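# Wirkcombe Doorstop, Large

A heavy wedge for heavy doors, made in Wurulthorpe by people with strong feelings about drafts.
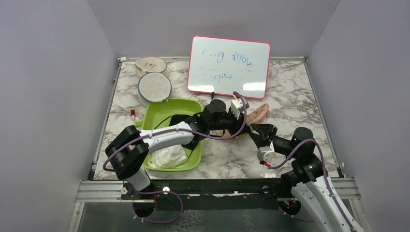 **Will it scratch my floor?**

The base is natural rubber, so it grips hardwood, tile and sealed concrete and leaves them as it found them. On fresh wax it can leave a dull patch, and that buffs out with a dry cloth.

## What you get

One doorstop. There is no app. The wedge is solid beech with a rubber sole and a loop of waxed cord through the tall end, so you can hang it on a hook and then forget which hook.

| | |
|---|---|
| Length | 287 mm |
| Weight | 300 g |
| Body | Oiled beech |
| Sole | Natural rubber, glued and pinned |
| Price | $19 |

Yes, it's long. The short ones get kicked under the radiator and live there for years. Maya Kanaan drew the first version after losing her fourth, and she made it too big to lose as a matter of spite. We later trimmed the nose so it slides under doors with a small gap – the original needed a door hung by an optimist.

## Fitting

Push the thin end under the door on the side it wants to swing toward. Nudge with your foot. Stop nudging when the door stops moving. If you keep going you'll lift the door on its hinges, and the hinges will mention it later.

Fire doors are supposed to close by themselves. Please let them.

It isn't meant for gates, garage doors or anything on a slope. Sreekumar Pillai tried it behind the wheel of a parked trailer and has asked us to add that sentence.

## Care

Wipe the sole with a damp cloth when it starts to slip, usually because of dust or dog hair. Oil the wood once a year if you're that sort of person. Any food-safe oil will do. Don't leave it standing in a puddle.

Replacement soles are sold in pairs, though the doorstop has one. The supplier, Makris, cuts them that way and won't be argued with.

## What buyers have said

"Holds the back door in a gale. My husband calls it the canoe." – Chiyo Higuchi

"Bigger than I pictured. I had read the measurements and still managed to be surprised." – Vichien Wannasri

## Ordering

Single doorstops go out in a padded envelope. Shops and schools ordering 100 or more should write to Efthymia Stergiou at our Stenidero office for trade prices. She'll ask what your floors are made of, so go and look first.

Returns are fine within the month, tooth marks excepted. The smaller size comes back in December.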